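Bench notebook, Hustitville
5th July
4 min read

Cloth is back on the table. It went through the wash last night, cold, no softener, and hung over the rail until this morning. Colors held. I was worried about the dark blues after what happened to the old checked one, but the rinse water was clear and I can't find any bleeding into the orange.

Measured it before laying it out. It is now 1395 mm on the short side. The February entry has it at 14 mm more than that, so there has been some shrinkage, or somebody (me) measured it badly in February. Either way it still covers the top with enough left over. I'm writing the new number on the masking tape on the storage tube so that we stop using the old one.

Ironed from the back, medium heat, with a pressing sheet in between. The fold line down the middle is mostly gone. Anything left of it disappears into the brushstrokes once the cloth is down, which is one good thing about a print this busy. On the plain gray cloth every crease showed.

The bad thing about a busy print is that small items get lost on it. Anything brown or tan sitting on one of the sunflower heads is hard to pick out if you are standing back by the shelves. I lost the small tan piece twice before lunch. Both times it was on the table. I have moved it over to the left edge now, near the gold box, and it can live there.

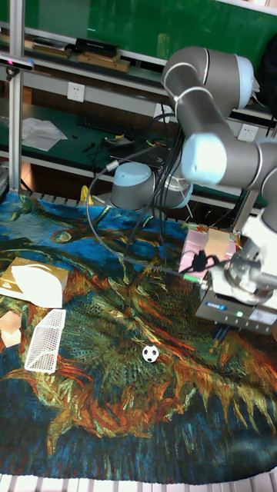

White reads best on this cloth by a long way. After that gold, then pink. Green is hopeless. If we order anything else from Billudard I would ask for white or leave it alone.

The tissue over the gold box took more tries than everything else put together. Sheet straight from the pack is too stiff and stands up like a tent. Crumpled hard, it turns into a ball and slides off the lid. What worked in the end was to crumple it once, open it flat on the bench, smooth it with the side of the hand, fold it loosely, and lay it over so that part of the gold still shows. Don't press it down after that. It settles by itself in a few minutes.

Tried a dab of Bakos tack under one corner of the tissue. It held, but it left a gray mark on the paper and I had to throw the sheet out. Not doing that again. The pack of tissue is getting thin, so please use the other stack for wrapping things up to ship.

Soccer ball: it wanders if the cloth isn't pulled tight. Every ridge sends it somewhere. Smoothing the cloth from the middle outward with both palms fixes most of this. I checked the tabletop with the short level too, and it was fine, so it's the cloth and nothing under it. When the ball isn't wanted on the table, put it in the tray and not in your coat pocket.

The soccer goal has a bent strand in the net near one corner. I straightened it with my fingers. It doesn't need pliers, and pliers would chew up the white coating.

Pink goes on the right, gold on the left. I had them the other way around at first and it felt crowded. There is more room in the middle this way, and you can see a good stretch of the print between them. The ribbon on the pink gift box is thin and frays at the cut ends, so I touched the ends with a little clear nail polish and left it to dry on a saucer.

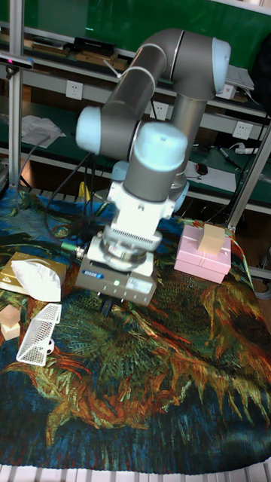
One reply to the February entry was that we should give up on printed cloth altogether and go back to felt, which lies flat and never needs an iron. Fair point on the iron. But felt grabs lint, and the last piece of it from Sovby had pilled badly by the end of the month. I would sooner iron.

Still to do:
- hem the side that is starting to fray, before the next wash
- new tissue, same weight as the last pack
- label for the saucer so it doesn't go back in the kitchen
- find the lid of the prop tray
- write the wash settings inside the cupboard door

Clips along the back edge might help with the ridges. I have 2 of the flat kind in the drawer and will try them tomorrow before deciding whether to buy more.

Comments

The lid for the tray is under the sink. It was being used as a drip catcher. I've rinsed it.

Did you measure the cloth before or after ironing? Ours came back a few millimeters when it was pressed damp.

Reply: After. I'll try it damp next time.

Seconding no softener. It made our old one slippery and everything slid.

Recent entries

Replacing the drawer liners
Felt from Sovby, notes after a month
Which tape comes off paint cleanly
Billudard order, what arrived and what didn't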